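Written fast, on the train, so forgive the state of it.

I want to argue against the empty worktop. Also the empty desk, the empty kitchen table, the whole business of wiping a flat surface clean at night and calling it finished. I did it for years. Had the habit drilled into me in my first rented place, where the lettings firm, Vunard, sent someone round every quarter with a clipboard and a strong view on toasters. Toasters in the cupboard. Kettle in the cupboard. I learned to live like a person about to be inspected.

And then you move out and nobody inspects you and you carry on doing it. That's the daft bit.

My kitchen is small. The worktop is 118 centimetres end to end, I measured it when the Landeg catalogue came with its offer on worktop organisers, trays on trays, a tray to hold the thing that holds the spoons. I didn't order. But I read the whole catalogue, twice, in the bath. Every picture in it was a surface with one lemon on it. Who owns one lemon and no pan? Where's the pan? Someone in that house eats dinner.

The pan is my main case. I use mine every day, sometimes twice. For years it lived in the low cupboard under the colander and the big lid and a cake tin I've used once, and getting it out meant kneeling. Kneeling! For an egg. Then washing it, drying it, kneeling again. I don't mind a bit of work but that is ceremony. If a thing comes out daily it should be out. Let it sit flat on the side where you can get your hand to it.

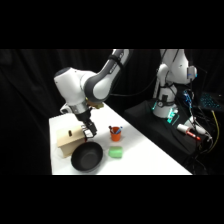
Pens are worse than pans, because people think pens don't matter. So they go in a drawer, and the drawer eats them, and when the meter person rings or the school form needs signing you're writing in eyeliner. A cup fixes it. Any cup. I like the orange one here, small, a couple of pens sticking out of the top at different angles, on a white table where you could spot it from the hall. Bright is good for this. The catalogue people would have it in stone or oatmeal and you'd lose it against the wall by Sunday. And a frying pan close by, which I can already hear certain relatives objecting to. Pens and a pan, same table! Well, mine is the same table too. It's where I cook and where I do the council tax and where I'm rude about the council tax. One surface, several lives, and the stuff for each of them needs to be within reach.

The other side has a point, I'll give them that. Grease gets on things. Dust. If you leave everything out then you can't find anything, and I've been in that kitchen, I grew up in that kitchen, we had to move a sewing machine to make toast. I'm not asking for that back. My rule, if it is one, is that whatever got used in the last day can stay and whatever didn't has to justify itself. The fondue set didn't. It went to the charity shop in its box, and I hope it's happy.

Boxes, while I'm on it. I've come round to a box. I had a Bretura storage tower for a bit, five drawers, clear fronts, every drawer too shallow for the thing I wanted to put in it. Cost me 40 pounds and I sold it for 16, which felt fair to both of us. What replaced it was one plain wooden box, pale, no paint, no label, standing at the end of the worktop. Post goes in. Keys go in. Batteries that may or may not be dead go in. It's a mess inside and I don't care, the mess has walls. You want one place where you're allowed not to decide.

What bothers me about the clear surface, I think, is who it's for. It isn't for the one cooking. The person cooking wants the oil, the salt, the pan, the wooden spoon with the burnt edge. It's for somebody walking in. And fine, people do walk in, my neighbour walks in most evenings, but she has never once looked at my worktop and thought less of me. She asks if there's tea. The kettle's out, so there is.

I tried timing it, as I knew I'd be told I was exaggerating. One week in January, phone propped against the bread bin. Putting everything away and getting it back out again came to 20 minutes a day. Not cleaning, mind. I still clean, I lift the pan and wipe under it and put the pan back. Just the fetching and the hiding. I'd rather have teh twenty minutes. I'd rather sit down.

There's a magazine, Erkari, that a friend passes on to me when she's done with it, and they ran a piece on "resting surfaces". Four pages. A table, it said, should be allowed to breathe. I read that at my own table with my elbow next to the butter. A table isn't short of breath. It's a thing with legs for putting other things on, and it does that job best when there are things on it.

So leave the pan out tonight. Put the pens in a cup, a loud one if you've got it. If it looks untidy in the morning, have your egg first and see if you still mind.

My stop's next, will fix the typos later.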